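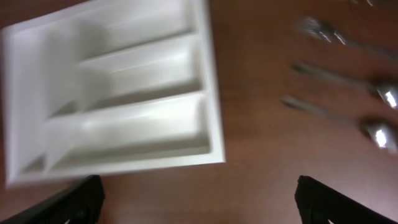
Classification starts long before anyone opens a catalog, and I want you to get comfortable with that before we touch a single subject heading. Every scheme is a set of decisions somebody made early on, usually with a particular pile of stuff in mind. Take a plastic cutlery tray with its long parallel slots and one wide compartment down the side. Whoever drew up that mold had already decided how many kinds of thing you own and what shape they are (long and thin, mostly!). Got a potato masher? Good luck. Library schemes do exactly the same to books, and the book that won't lie flat is the one I'd like you to bring to class.

Okay, terms. A class is a bunch of things we've agreed to treat alike. A characteristic of division is whatever we used to split them up: language, date, size, topic. Please use one characteristic at a time. If you split the Niltthorpe letters by decade and then halfway down switch to sender, you get overlaps, and somebody will file the same letter twice. I did this myself my first summer there, with 1063 letters, and spent most of August undoing it.

390 shares 5 comments 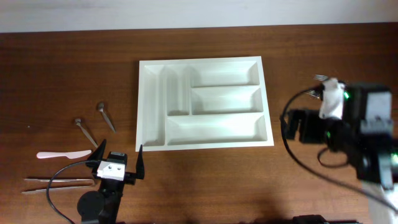

Fig. 2. Five compartments, nothing filed yet.

Now the argument we'll have in week 5: do you make the classes first, or look at the material first? Aníbal Bermúdez, who taught me, was firmly in the first camp. He'd write his headings on cards before a box had even been unpacked, and he was fast, I'll give him that. I lean the other way. I like to go through a good chunk of the collection and see what keeps turning up. The Flomell maps are the case we'll use, because they had no heading for hand-drawn copies and there were around 390 of them sitting in "Other."

About "Other." You're allowed one. If it grows bigger than any of its neighbors, your scheme is telling you something, so go in there and look for a class you missed.
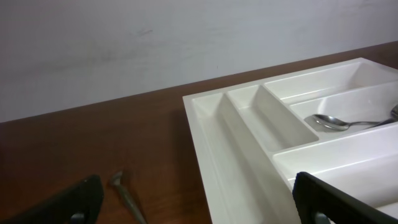
p. 5

Reading for next time: the Peixoto chapter on faceted schemes, plus the short Breltent guide (skip the appendix, it's all about shelving widths). Faceted just means you describe a thing several ways and combine them, so a map can be hand-drawn AND coastal AND in Portuguese without having to pick a home. It's lovely on a screen and a pain on a shelf, where the map still has to go somewhere.

For the exercise, sort one drawer at home. Write down your classes, your characteristic of division, and anything that fit in two places. One page, handwriting is fine.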